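Packing Up the Drinbridge House - Gallery

Updated 29/12/2020

These are pictures and notes from the move out of the Drinbridge house and into the apartment on Rweyemamu Street. The move took 27 days from the first box to handing back the keys. Everything was done by car except the furniture, which went in one truck on the last Saturday. Captions are in the order the rooms were packed. A few entries have no picture yet and will be filled in when the older card is sorted out.

The hall closet
The closet went first, as nothing in it was needed every day. Coats stayed on their hangers and went into large trash bags with a hole cut for the hooks. Shoes were tied in pairs and put in the bottom of a suitcase. Two umbrellas were thrown out.
(Picture to come.)

Books
Small boxes only. The first one was packed in a big box and could not be lifted, so it was unpacked and done again as three. There were 129 books by the end, after a bag went to the used book sale at the library. Paperbacks were laid flat and hardcovers stood on their spines.
(Picture to come.)

The kitchen shelves
Plates were stood on edge with a sheet of newspaper between each one. Glasses were packed in socks, which saved paper and meant the socks were moved too. The two heavy pans traveled on the floor of the car, behind the passenger seat.
(Picture to come.)

The pantry
Most of it was eaten in the two weeks before. What was left was flour, rice, half a bottle of oil and a lot of tea. The oil went in a bucket in case it leaked, and it did leak a little. Opened packets were closed with rubber bands and packed upright.
(Picture to come.)

The Wotivine shelf unit
This came apart into 32 pieces, counting the pegs. The pegs and screws were put in an envelope and the envelope was taped to the back panel. The side panels were marked L and R in pencil on the inside, where it does not show. Putting it back together took one evening - taking it apart had taken ten minutes.
(Picture to come.)

The bathroom cabinet
Anything liquid had its cap taken off, a square of plastic wrap put over the opening and the cap screwed back on. Nothing leaked from this lot. Old medicine was taken back to the pharmacy. Towels were used to line the box, so they did not need a box of their own.
(Picture to come.)

The desk
Cables were the slow part. Each one was wound up and labeled with a strip of masking tape saying what it belonged to. There were 4 that did not belong to anything, and those went to the recycling center. Pens, tape and scissors were left out until the end and carried over in a coat pocket.
(Picture to come.)

Curtains and rods
The curtains were washed in July and had not been washed since, so they were done again before they were folded. The rods would not fit in the car with the seats up. They went on the truck, rolled in a rug.
(Picture to come.)

The bedroom
The bed was the packing table for small things, as the floor was already full. The box went straight on top of the striped sheet, with the beige fleece blanket pushed up behind it. Cotton rounds and other light things in plastic packages were easier to sort at that height than bending down to the carpet.
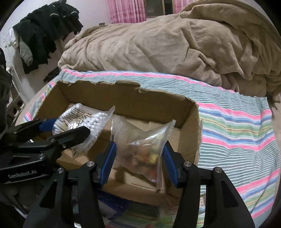 Small items that came in their own bags were left in them. Tipping everything into one container looks tidier but takes longer at the other end, when it all has to be sorted again. Heavier bags went to the bottom of a box, and soft packages were used to fill the gaps at the sides. Bedding was left until the last morning and went into the car loose, over the top of everything else.

The Brerorska lamp
The lamp was the only thing carried over by hand. The shade was packed by itself with nothing inside it, and the bulb was wrapped in a dish towel. It was the first thing plugged in at Rweyemamu Street, and for two nights it was the only light in the living room.
(Picture to come.)

The last load
Broom, dustpan, vacuum cleaner, toilet paper, kettle, two mugs. These were kept by the front door with a note on top so they would not go on the truck by mistake. The rooms were swept from the back of the house to the front, and the marks on the hall wall were cleaned with a damp sponge. One of them would not come off.
(Picture to come.)

Boxes
Most of the boxes came from the grocery store and had been used before. The ones with torn flaps were kept for light things. The better ones have been flattened and are standing behind the bedroom door in the new apartment, free to anyone who is moving and can pick them up.

Next gallery: Rweyemamu Street, before and after painting.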